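De : Youssra Sqalli
À : liste Nappes et torchons
Date : 2024-04-05
Objet : Re: [nappes] Superposer deux nappes, quelle longueur pour celle du dessous ?

Bonjour à toutes et à tous,

Quelle bonne question, Maja ! Je réponds entre tes lignes, parce que j'ai passé une bonne partie de l'hiver là-dessus et que j'ai plein de choses à raconter.

Maja Krawczyk a écrit :
> J'ai hérité d'un grand coupon de coton uni, assez lourd, que je voudrais
> mettre sous une nappe imprimée plus petite. Faut-il que l'uni dépasse
> de tous les côtés ou seulement aux deux bouts ?

Les deux se font, mais je suis une inconditionnelle du dépassement aux deux bouts ! Sur une table rectangulaire, on obtient deux bandes franches, bien lisibles, et l'imprimé garde toute sa place au milieu. Quand l'uni dépasse partout, il faut que les coins tombent pile, et chez moi les coins ne tombent jamais pile (ma table de Brilville a un pied plus court que les autres, je vis avec).

> Et pour la couleur ? J'ai peur que ça jure.

Prends une couleur qui existe déjà dans l'imprimé, même en tout petit. Une feuille, un pois, le cœur d'une fleur. Iwona Jakubowski m'avait conseillé de poser le tissu uni à côté de l'imprimé et de reculer jusqu'à la porte : si l'œil fait tout seul l'aller-retour, c'est gagné. J'ai essayé avec tout ce que j'avais dans l'armoire, un après-midi merveilleux, la maison ressemblait à un marché. Les fonds pâles supportent très bien un dessous sombre. L'inverse marche aussi, mais le sombre du dessus a tendance à écraser le reste.

> Est-ce que tu laves les deux ensemble ?

Jamais la première fois. L'uni foncé passe seul, à l'eau froide, 2 fois de suite s'il colore encore. Ensuite je mélange sans crainte. Pour l'ourlet, attends d'avoir lavé -- j'ai perdu 4 centimètres sur un coton de chez Premex que j'avais ourlé trop vite, et il a fallu tout découdre.

Quelques points en vrac, pour ceux qui voudraient se lancer :

1. Mesurer la table, puis la mesurer encore une fois le lendemain. Je ne plaisante qu'à moitié.

2. Couper le dessous dans le droit fil. Sur un grand uni, le moindre biais se voit, alors qu'un imprimé semé de motifs pardonne beaucoup.

3. Repasser l'uni en premier et le poser tout de suite, puis l'imprimé par-dessus, en lissant du milieu vers les bords.

4. Laisser voir une bonne largeur de main à chaque bout. Avec moins, on croit à une erreur ; c'est l'équilibre qui me plaît le plus avec un bleu canard sous un gris pâle à petites baies orange et feuilles bleu-vert. 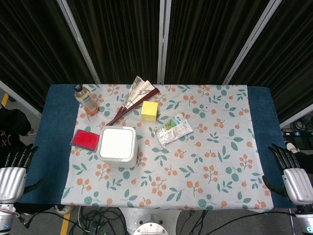
5. Pour éviter que ça glisse, un molleton fin sous l'ensemble. Elias Sleiman, lui, fait 19 petits points de bâti le long de la bande et les retire avant la lessive. J'admire !

Maja, tu parlais aussi de serviettes assorties dans les chutes. Fonce ! Un ourlet étroit, des coins en onglet, et tu peux alterner une unie, une imprimée. Si ton coupon est vraiment lourd, garde-le plutôt pour un chemin de table, les serviettes épaisses sont pénibles à plier.

Je cherche par ailleurs un lin vert amande en grande largeur. Si quelqu'un passe par la mercerie Rennie en avril, pourriez-vous regarder s'il leur en reste ? Je rembourse le port, bien sûr.

Bonne couture,
Youssra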